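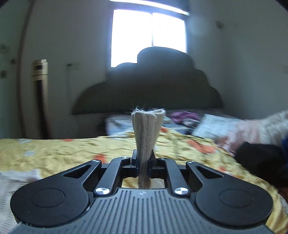 Session 8 – the Gultetero hand kit, review notes. Vendor is Salameh, price 2,987 for the pair, loan ends in March. Parallel jaw hand, you squeeze, it records. Main thing for us is soft goods, so look at the pinch: jaws close from left and right, ribbed cloth narrows between the tips and fans out on top. Write down what that does to your grip point. Loose threads on the top edge too – they matter for the vision part, see Prukden handout.

Good: two pivots per hand, easy to get at, symetrical arms. Less good: manual is 16 pages and skips calibration. Tivurov kit has a better one, borrow it.

Folding task, full garment. Start with it flat, sleeves in, then fold bottom to top. 29 runs per pair. Log every miss, also the half misses.
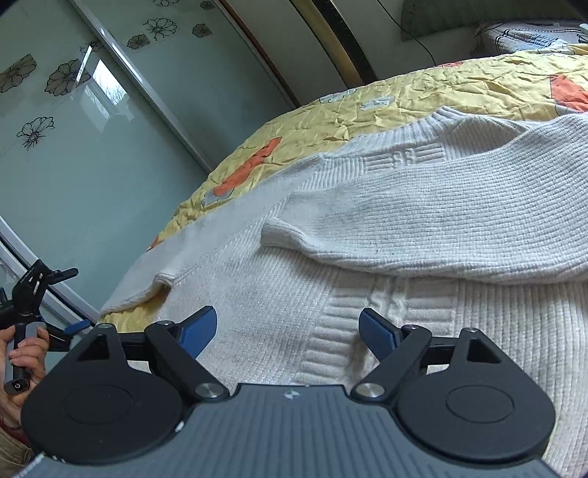 Fig. 2. White knit sweater on the bed, sleeves folded, blue fingertips open.

For next time – read the support terms (replacement tips are extra, check teh price list). Bring one knit and one smooth garment. Half a page on which you would buy, Gultetero or Tivurov, and why.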